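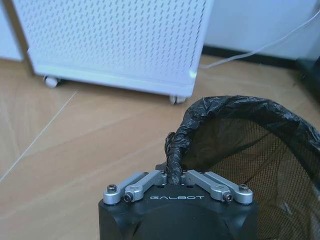 Starting today, Mundis is taking orders for Grilwood, our evening tidy-up service for small offices, and I get to be the one who announces it! I'm Pascal Albers, I run the product side here, and I have spent more of the past year thinking about trash bags than I ever planned to. A thin black bag in a mesh wastebasket sounds like the easy part of the job (I thought so too), but a bag is floppy, shiny and never the same shape twice, so most of our work on the software has gone into where to take hold of it. The grip we like best is the one with the neck twisted up tight like a piece of rope and the two fingers closed on it, while the rest of the plastic still hangs over the basket.

Grilwood is a monthly service, so you're not buying a robot from us. We bring it, set it up, teach it your floor plan and come back when something needs fixing. Each evening it goes from desk to desk, takes care of the wastebaskets and brings the bags to a collection point you choose. It also sends a short note to your office manager with anything it skipped, like a basket pushed too far under a desk or a bag somebody filled to the top with coffee cups.

We tried it first at Deso, a design studio that let us in after hours for 3 months and was wonderfully blunt with us. They have 10 wastebaskets on one floor, and over the trial Grilwood handled 2,262 bags there and at our second test site, the Gerlach print shop. It asked for help with 137 of them. Most of those were bags that had slid down inside the basket, and we're still working on that one. I'd love to tell you it's solved, but you'd find out in your first week!

What it won't do yet: stairs, glass recycling, or any bin with a lid you have to step on. Loose cables on the floor are fine if they lie flat along the wall, and we'll walk through the place with you before the first run to look for trouble spots.

Orders are open to offices on a single floor, and the first installations go in this September. The price depends on how many baskets you have and how many evenings a week you want us there, so send us both when you write and you'll get a real quote back, with setup included.

Press contact: Pascal Albers, Mundis
Released Wed 26 May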